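## 4. What changed at the bench

The Lanine site prepares display and tasting boards for Gelach, a company that supplies small grocers with pantry goods. Before the two-arm cells came in, a board was laid out by one person from start to finish. The person took a pick sheet, fetched the jars, placed them in the order the customer had asked for, checked the labels and passed the board on. New staff learned the job in two shifts, mostly by standing next to someone who already knew it.

The Boka cell took over the placing. Its two arms are fixed to a rail frame around a wooden worktable, one on each side, and both can reach a board set down between them. Staff still bring the board and the containers to the table, and they still do the final check. The containers vary a good deal in shape, and this matters more to the people who run the cell than we had expected when we planned the study. A plain glass jar with a flat lid is easy work. A low open cup or a square box with a raised lid needs more attention, and staff soon learned which items to place themselves.
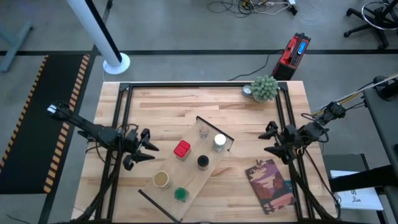
**Figure 1.** A two-arm cell at Lanine with a board of six containers between the grippers.

### 4.1 Where the time goes

Over the study period the cell logs recorded 2,032 boards. We matched these against the shift sheets, which staff fill in by hand, and against our own notes from the floor. The logs show arm time well. They show very little of what people were doing, and for that we relied on the notes.

Under the old method, most of a worker's time on a board went to handling the containers. With the cell, that handling shrank and two other kinds of work grew. The first was setting up: clearing the table, squaring or angling the board so that both arms could reach it, and putting the items where the grippers could get hold of them. The second was watching. Staff were told at training that they could leave the cell to run, and the written procedure says the same. In practice they stayed close by, often on a chair or stool at the next bench, with one eye on the arms while they sorted the jars for the next board.

We had planned to treat this watching as idle time. After the first week on the floor we dropped that category. People who were watching were also listening for a change in the motor noise, and several could tell from the sound that a grip was about to fail. None of this appears in the cell logs, where a stop caught early by a person is recorded in the same way as a planned pause.

### 4.2 Labels and facings

Gelach's customers want the front label turned outward. When boards were laid by hand, this was done without thought as the jar was put down. The cell places a jar well enough but has no reliable way to turn it, and so the facing became a separate step at the end. Staff called it "going round the board".

Opinion about this step was divided. The more experienced workers disliked it and said it made them feel like they were tidying up after the machine. Two of them had gone back to placing the whole front row by hand on busy days, which the supervisor allowed. Newer staff minded it less, and some said that going round the board was the part of the job where they could see the finished thing.

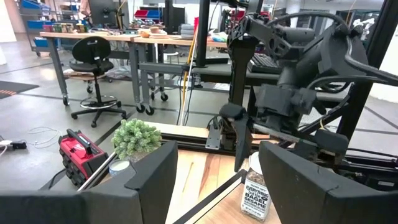 Seasoning jars were raised more often than any other item. Many of them are clear, so the machine's view of the edge changes with how full the jar is and what is in it, and the person at the cell has to judge whether a grip will hold. Staff kept a paper list of the awkward ones taped inside a cupboard door. The list was not part of the official procedure when we arrived. By September it had been typed up and added to the training folder, with the handwritten corrections left out. Several workers told us they still used the paper version.

### 4.3 Space and movement

The cells take up more room than the benches they replaced. Floor tape marks where people may stand, and mats were put down along the usual walking lines. Staff at Lanine had been used to reaching across to one another for a missing jar or a fresh cloth. With the arms in place they walked instead, and they talked less while a board was being built. This was the most common complaint in our interviews, ahead of noise and ahead of any worry about jobs.

Cables were a smaller matter, though they came up often. The cells are moved from time to time as orders change, and each move means running power and data again. The people on shift usually did this themselves. It was not listed in anyone's duties, and it was not counted in the hours that Gelach used to judge whether the cells paid for themselves. We think this is a real gap in the company's figures – a modest one on any single day, but one that falls on the same few people.

### 4.4 Comparison with Brannigan

The Brannigan site does similar work for the same company and still lays all of its boards by hand. We spent less time there, and the comparison should be read with that in mind. The two sites differ in more than the cells: Brannigan has longer-serving staff and handles fewer kinds of container.

Even so, one difference was plain. At Brannigan, a worker who finished a board early would start helping at the next bench, and nobody needed to ask. At Lanine this was rare, as each person was tied to a cell and to its pace. When we described Brannigan's way of working to the Lanine staff, some said they remembered doing the same. Supervisors there have since tried pairing people across two cells. The trial covered 200 boards, too few for us to say much about output, but those who took part asked for it to go on.

Pay grades did not change at either site during the study. Several Lanine workers felt that theirs should have, given that they were now setting up equipment and dealing with stops as well as building boards. Managers agreed that the job had changed but described it as lighter. Both accounts fit what we saw. There was less lifting and less repeated reaching, and there was more to keep track of – most of it kept in people's heads or on the paper list. We return to the question of grading in Section 6, after setting out the interview results.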